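Chapter 4
Running a Short Film Festival

A festival program starts with the call for entries. The Idby Short Film Days received 1222 films in its third year and had room for very few of them. Nuno Cordeiro, then head of programming, split the viewing among three teams.

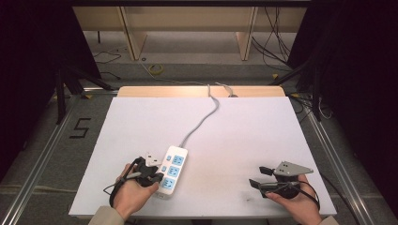

Figure 4.1 A white power strip and plug on a white board.

Each team scored its films alone — no discussion until every score was in. Films with split scores went to a second viewing. 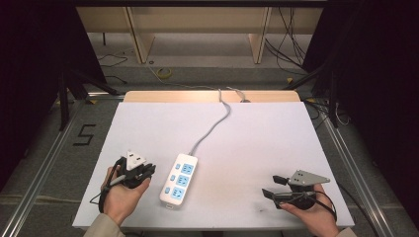
The final list was then matched to the halls. The largest seated 300, and Cordeiro kept it for opening night and the awards. This chapter covers entry rules, viewing teams, scheduling and screening fees.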